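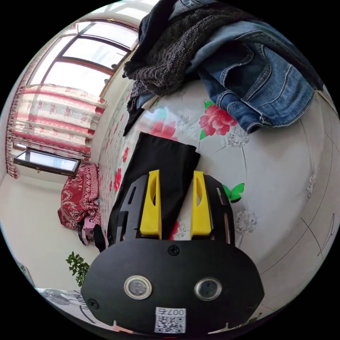

Tassanee Bunnag told us in her first month that a laundry should be quiet at six in the morning and that ours was not. She was right about this, and we changed the hour when the big dryers start. Many things at Lekota Laundry and Mending have changed in the same way, after a remark from a person who lives near or brings us clothes.

About us

Lekota Laundry and Mending is a small company in Erkdale. We wash, dry, iron, fold and repair clothes for families, for two guest houses and for a number of restaurants. We are 30 people, and most of us live close enough to walk to work.

The company was started by Marietjie Tshabalala and Jacobus Cele. Before this, Marietjie did alterations at her kitchen table and Jacobus drove a van for a linen supplier. They rented the front half of a former shoe shop on Sumow Street, with three washing machines and one ironing board. The first customer brought a wedding tablecloth with candle wax on it. She still comes to us, now mostly with curtains.

In the second year we took the back half of the building also, and the mending room moved there. The light in this room is from the north and it is very good for matching thread. Please ask at the counter if you want to see it. We like to show it, only not on delivery mornings, when there is no place to stand.

What we do

Our daily work is the household bag. You fill the bag, we collect it or you bring it, and it goes back to you after two working days. Shirts are returned on hangers or folded, as you wish. Please write your wish on the ticket, because the person who irons is usually not the person who spoke with you.

Dark clothes we wash inside out, in cool water, and never together with towels. Black cotton is more difficult than people believe. Each wash takes a little of the color, and the lint from other things stays on it. For restaurant uniforms, which are nearly always black, we keep one machine apart and use it for nothing else.

The mending room takes zippers, hems, linings, pockets, elbows and small holes in knitted wool. We do not work with leather or fur. For wedding dresses we can make a hem shorter, but for bigger changes we will give you the address of a dressmaker whom we trust.

Sizwe Mtshali is responsible for the mending room and for teaching. He came to us as a driver and learned to sew in the evenings. His opinion is that a repair should be possible to find if you look for it, and should not trouble you if you don't. Some customers prefer a repair in a bright color, and this he does with pleasure — please bring the thread if you have a special one in mind.

Learning with us

Every January we take new trainees. The training is paid from the first day and continues for 34 weeks. It begins with sorting and with reading care labels, then pressing, then the sewing machine, and the hand work is last. Trainees change places often, so that everybody has also worked at the counter and has heard a customer who is not happy.

It is not necessary to have a school certificate. We ask that you can come on time and that you do not mind standing. Applications for the next group are open until 29th October, and Shireen Zulu in the office reads all of them herself. She also answers all of them, which sometimes takes her a few weeks, so please be patient with us.

How we try to work

We use liquid soap without perfume. If you like perfume, we can add it, but you need to ask. The water from the last rinse is kept in a tank and used for the first wash of the next load of work clothes. The tank was expensive, and we needed a long time to repair a leak in it, but we are happy now that we have it.

Clothes which stay with us for more than six months are first announced by telephone and by letter. After this they go to the clothing room at the Trendard Hall. Last year this was 172 pieces, of which a surprising part were single gloves and belts from coats.

Our prices are on the wall next to the counter and are the same for everybody. We change them once in a year. When we make a mistake with your clothes, we say it before you discover it, and we repair or pay.

Visiting us

You will find us at 536 Sumow Street in Erkdale, on the side of the pharmacy. The door is heavy and must be pushed strongly. Parking is behind the building, and the entrance there has no step, so it is better for prams and for heavy bags. The counter opens at seven and closes at six — on the day before a public holiday it closes at one.

For guest houses and restaurants, please ask for Jacobus. For everything else, any of us can help you.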